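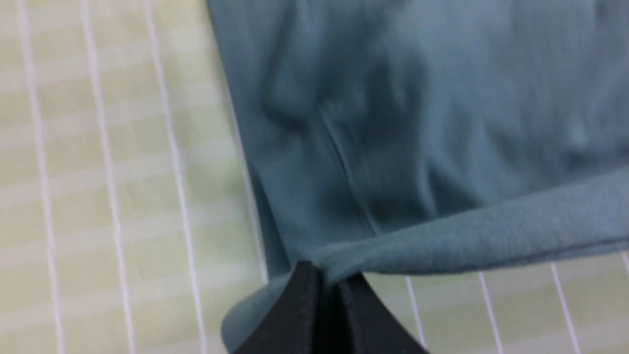

Gripper closed on a fold of the teal top, wrist camera.

Ticket: Plokorlow folding kit, two-arm version
Opened by: Sowmya Amin, Mesdale
Status: waiting on customer

Hello all, and thank you for being so patient with me on the phone this morning! We have had the Plokorlow on trial since March and I do want to like it. Towels are lovely. Long sleeves are where we get stuck – out of 31 runs on sweatshirts, 8 stopped with "grasp lost" during the sleeve step, and I had to press resume each time.

I have already cleaned the fingertips, restarted the controller and run the table calibration again (twice, as I didn't trust myself the first time).

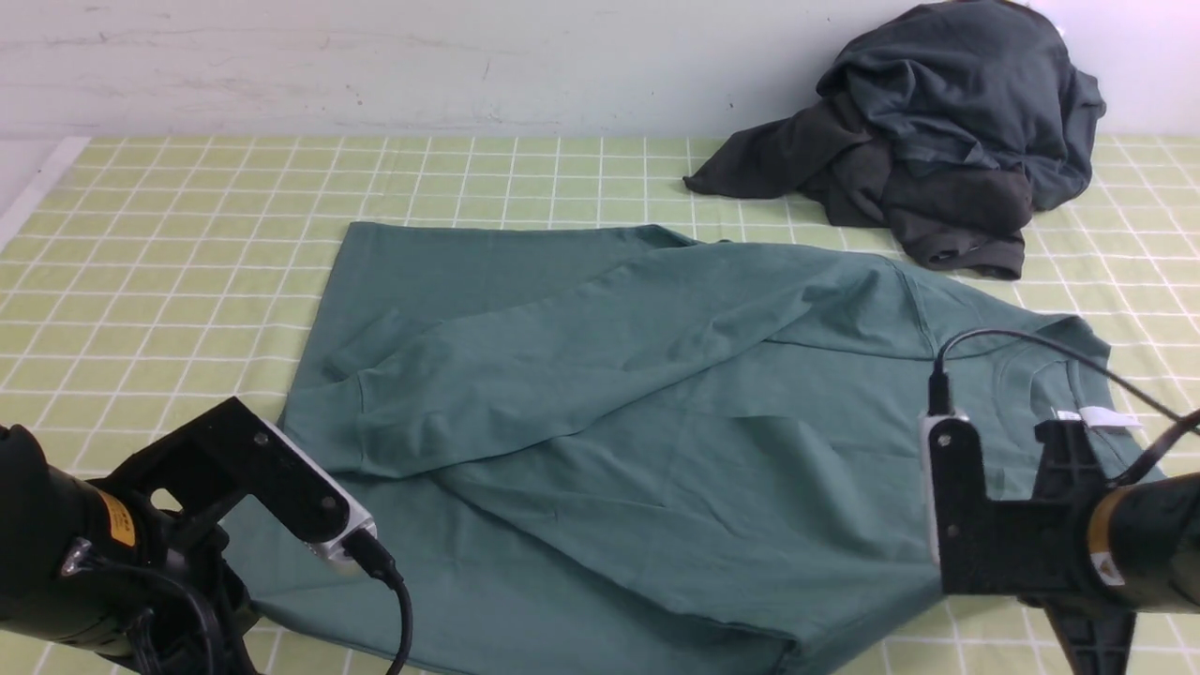

My feeling is that it gets muddled once a sleeve is across the body and it has green on green to look at. Could that be it, or am I way off?

Reply from Narayanan Joseph, support

Hi Sowmya, you are not way off at all, and thanks for such a careful write-up. Your log shows the garment profile is still set to "towel", so the kit expects one layer of cloth. Please pick "long sleeve, knit" and drop the arm speed from 100 to 80 percent for now. Leave the grid cloth where it is, a few ripples are fine. 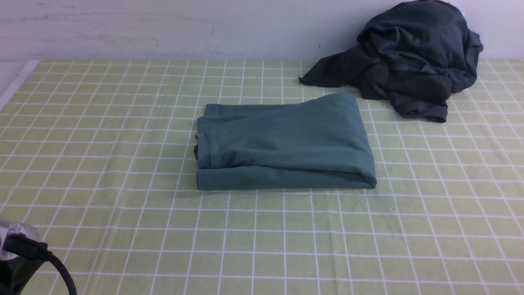 Teal top folded, dark clothes still in a heap by the wall.

Sowmya Amin

Profile changed, speed changed, and I sat with it through my whole lunch. No "grasp lost" so far, though I have only done a handful of runs.
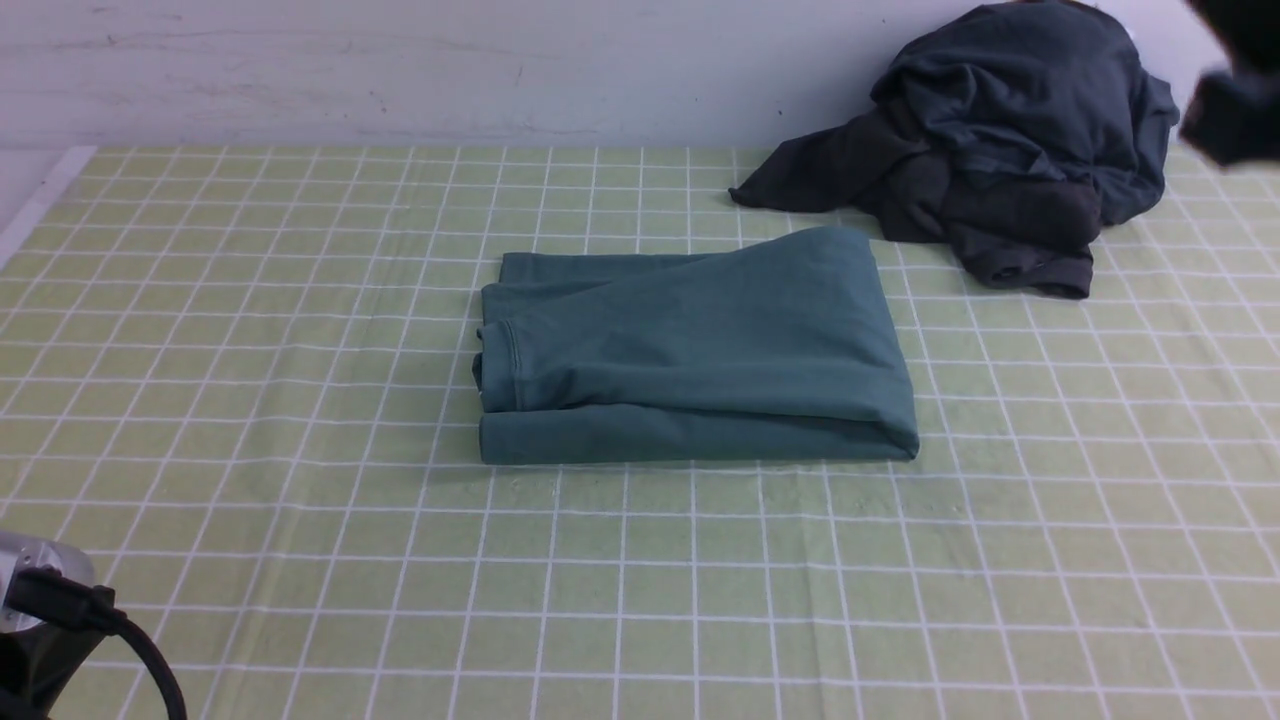

I would still like the left end of the bundle a little flatter, with all those layers stacked up there, but our shelves can live with it. Dark knits are next – do they need a profile of their own?

Narayanan Joseph

Same profile, Sowmya. Send me the log after 2 full batches and I'll keep this open until then.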